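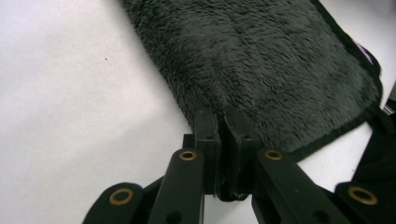
About Flinier

Flinier is a small company that puts names to cloths, pouches and racks that mostly don't deserve the fuss made over them. We review and resell everyday care and storage goods for glasses, phones, cameras and kitchens. We started because Farah Osman had bought one too many "professional grade" cloths and wanted to know what the word professional was doing there. She is still asking.

We don't believe much of what is printed on packets. A deep, fluffy pile looks as if it must clean better than a flat weave, and plenty of sellers are happy to leave you with that thought. Sometimes it's true. Often you are paying for the feel of it in the shop. We look at how the edge is bound, whether the binding lies flat, and where the label has been sewn, which is usually in the one spot your thumb wants to go.

Pouches get the same treatment. We have a low opinion of the phrase "scratch-proof lining" and we won't print it on our site. A coloured lining is pleasant to look at and makes it easier to find a small black thing in the dark. Beyond that, let the maker prove it. We open and close each zip 600 times before a pouch goes on sale, and if the pull comes off at 90 it goes back with a letter. Herrera have had several of our letters. To their credit they answer them.

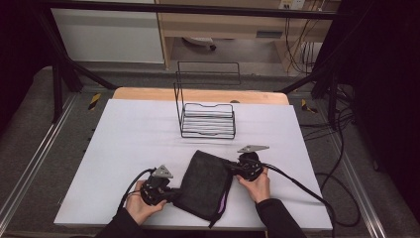
Fabric pouch and wire rack on the work table.

Wire racks are where we lose friends. Most are sold on the strength of a photo with six matching things in them. We would like to see them empty first, since you can tell more from the gaps between the rods than from whatever has been arranged on top. Flasine and Widik both sent us racks in December. We stock one of them.

What we can't tell you is how any of it will look after five years in your house. Other firms seem to know. Our cloths are washed, our pouches are handled until the surface starts to go, and we write down what we see. The notes go on the product page, including the dull ones.

We list fewer than 2,000 items and turn away more than we take. Orders over 1,000 pieces are quoted separately. Write to Farah if you disagree with a review, and please say which cloth.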